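Print this page | E-mail this page

About Sarkholm

Sarkholm trains and supports people who assess children in the early grades. Keith Tautahi and Warrick Donnelly started it after years of teaching second grade, where they marked the same reading papers and often gave them different scores.

Most of our work is moderation. Teachers from several schools score the same samples of writing, compare their marks and agree on what each level looks like. We now work with 112 schools and hold a bank of 1,157 scored samples, which member schools can borrow from at any time.

We have 4 full-time staff. Keith runs the workshops and Warrick looks after the sample bank. Our fall workshop is in November and has space for nearly 200 teachers. We do not sell tests, and we do not rank schools.

Schools that want to join can write to the office for a membership form.
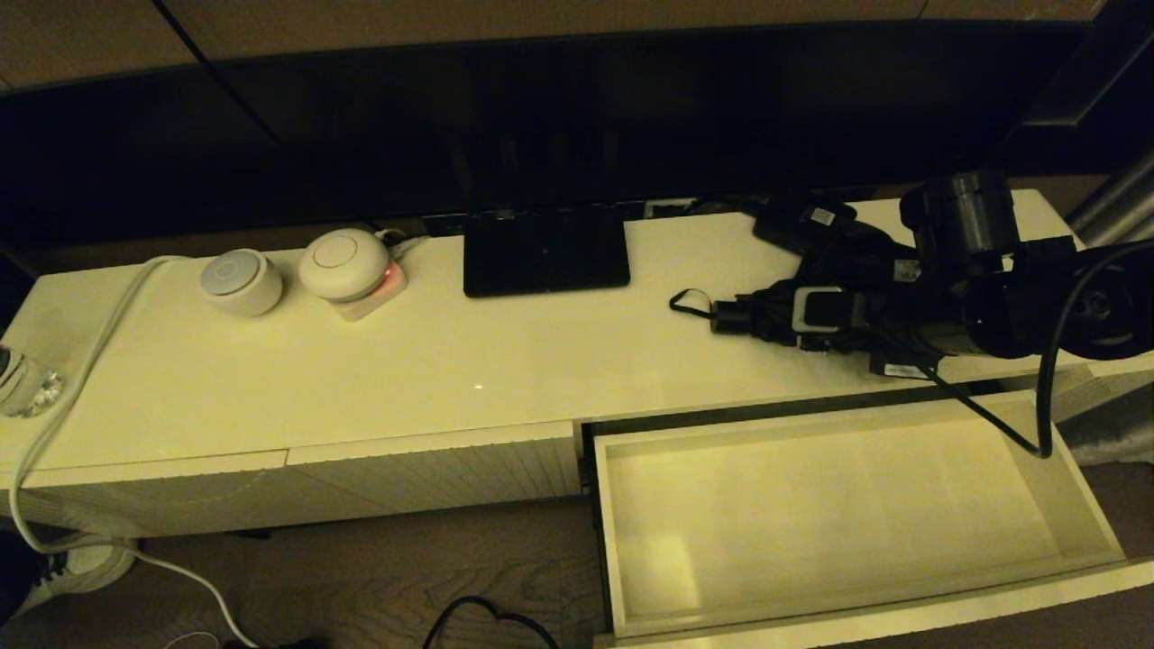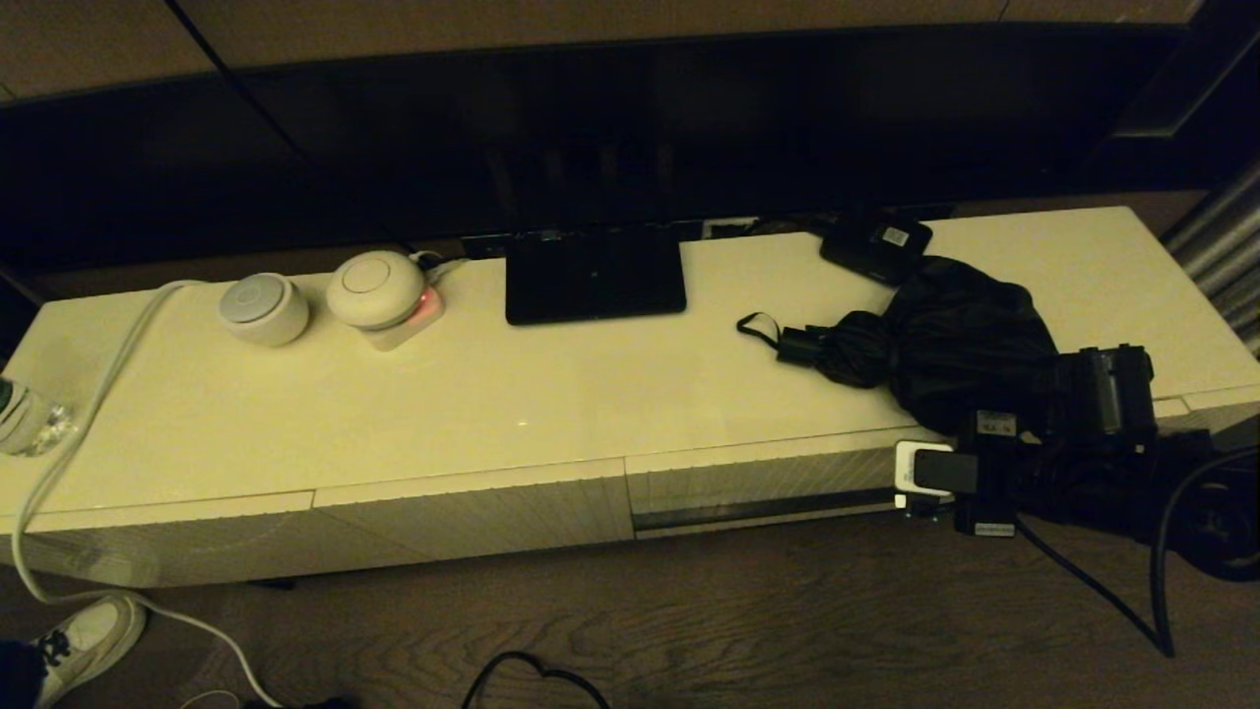
The TV and the white cabinet under it, in both photos.

Related pages
Scoring workshops
The Lomel writing scale
Bortolotti reading samples
Joining as a member school
Prultusa newsletter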